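Home Products Kitchens & Canteens Support Contact

Trondby Table Arm

We built the Trondby for canteens and break rooms where the same few people spend their mornings putting out fruit and milk, and would gladly be doing something else. 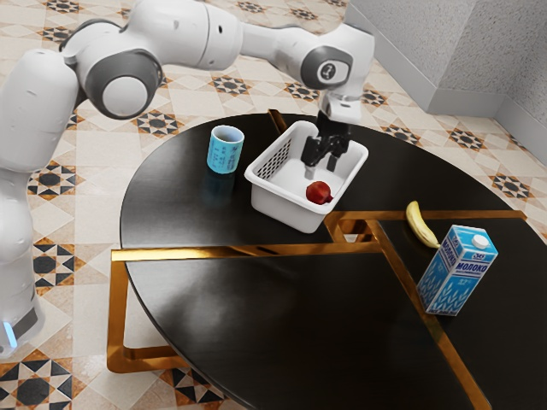
Will it replace our kitchen staff?
Most sites keep the same team, and the hours saved go to cooking and to the counter.

At Ashby, where the arm starts at 7 every morning, the crew told us they missed the sorting for a week or so (the chatting, mostly!) and then got used to sitting down for coffee.

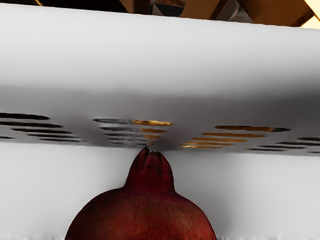

Staff can stop it at any time, and a half-day of training comes with every order.
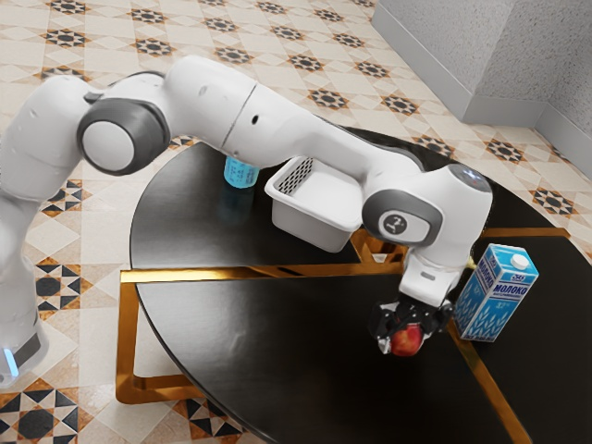
ORDERING

Part no. 1383. Please allow 20 working days, and do call us first if your room is a tight one.

Related items
Minimier Gripper Pads
Zustmont Floor Stand
Trondby Spare Joint Caps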